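The Second Life of a Bath Towel

Most households own more towels than they use, and most of them could not say how old any of them are. Towels come into a house as wedding gifts, as sale purchases, as the extra set bought for a guest who stayed two nights. They leave slowly. A bath towel gets thin, then gets moved to the bottom of the stack, then goes to the beach, then to the dog, and then to the garage.

In the town of Mendoza, where the Nerkolach mill made terry cloth until it closed, people still talk about towels the way people in other places talk about trucks. They know the weights. They know which years were good. At the thrift store on the main street, older shoppers pick up a towel, turn it over, and rub the loops against the grain with a thumb before they look at the price.

The mill ran 382 looms at its busiest. The weaving shed is now self-storage, and the dye house was torn down. What is left is a small outlet shop in the old gatehouse, which sells seconds from other makers under the Nerkolach name, and a great many towels in a great many closets.

What they look for is simple. A towel is a flat piece of weaving with loops of yarn standing up from it. The flat part gives it strength and the loops take up the water. When a towel stops drying well, one of two things has usually happened. The loops have worn off, or they are coated with something.

Coating is the more common problem, and it is the one that can be fixed. Fabric softener leaves a thin layer on cotton that makes it feel smooth in the hand and shed water on the skin. Too much detergent does much the same thing. A towel that seems worn out at three years old may only need to be washed twice in hot water with no softener at all. Some people add a cup of white vinegar to the first wash. The outlet shop hands out a card with these instructions, and the card has not changed in years.

Wear is different. Hold the towel up to a window. If light comes through evenly, the cloth is thinning all over and has some time left. If it comes through in patches, usually near the middle and along one long side, the base weave is going. That towel will tear before long, and it makes sense to cut it up while the good parts are still good.

The edges often last longer than the middle. Nerkolach towels had a double-turned hem with a second row of stitching, and it is common to find one with nothing left in the center and a hem you could tow a car with. Sewers in Mendoza cut the hems off in one long strip and save them for hanging loops and apron ties.

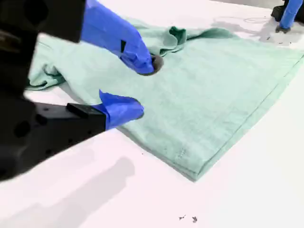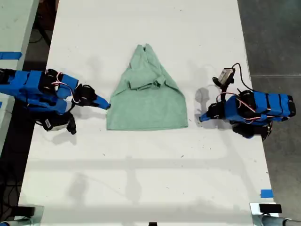
The Household Pages, 12/12/18
By the Home and Cloth staff

Shirts and other light cotton clothes follow a different path. They rarely wear out all at once. The collar goes, or the cuffs, or the cloth under the arms, while the back panel stays nearly new. The back of a large shirt is one of the best pieces of free fabric in a house. It is wide, it has no seams across it, and it has been washed so many times that it will not shrink again.

That matters for anyone who sews. New cotton shrinks, and a dish towel or pillowcase made from unwashed cloth can come out of its first hot wash noticeably shorter than it went in. Old cotton has already done its shrinking. The drawback is that it is weaker, so it should be used where it will not be pulled hard. Linings are fine. Bag handles are not.

Clakari, a rag business two towns over, has made its living from this material for decades. It buys worn cloth by the pound from laundries, motels and donation centers, takes off the buttons and zippers, and sorts what is left. White terry brings the most. Colored terry brings a little less. Knit shirts go to painters and machine shops, and woven shirts go for polishing. Polyester is a nuisance and is sold in mixed bales for whatever it will bring.

Last July the company took in 2,801 pounds of terry from a single motel chain that was changing colors. None of it was badly worn. The chain had gone from tan to gray, and the tan had to go somewhere. A good part of it went to animal shelters, which always need towels and are not particular about the shade.

Shelters are the first place to ask if you have a stack to get rid of. Call first. Many will take bath towels and hand towels with stains or frayed edges but will not take anything with holes, which can catch a claw. Most do not want washcloths. Some will take sheets if they are flat, and few will take fitted ones.

For those who would rather keep the cloth in the house, the usual advice is to cut everything to one size. A twelve-inch square suits most jobs. Bigger rags get used for small spills and then have to be washed anyway, and smaller ones get lost in the machine. Cut with sharp scissors or pinking shears, and expect lint from the first two washes. Terry sheds badly along a cut edge. A zigzag stitch stops it, if you have the patience, and a plain straight stitch a quarter inch in slows it down.

Storage is where many people give up. Rags in a bag turn into a lump, and then someone reaches for a paper towel. Rags laid flat in a shallow drawer get used. The outlet shop sells a wire basket made for the purpose, the Trandard, at a price that seems high for bent wire. A shoe box does the same job.

One warning applies to all of it. Rags that have been used with linseed oil or oil-based stain can heat up on their own and catch fire, even hours after the work is done. Spread them flat outdoors, away from anything that burns, until they are fully dry and stiff. Then throw them out according to your local rules. They should never go into a dryer, washed or not.

The gatehouse shop in Mendoza still keeps a bin by the door marked for mill towels only. People bring in old ones they find when they clear out a parent's house, and other people buy them. The price is 99 cents each in any condition, and the bin is usually close to empty by noon. The ones that go first are the plain white bath sheets with the blue line woven in at each end, which the mill made for about 20 years and never advertised.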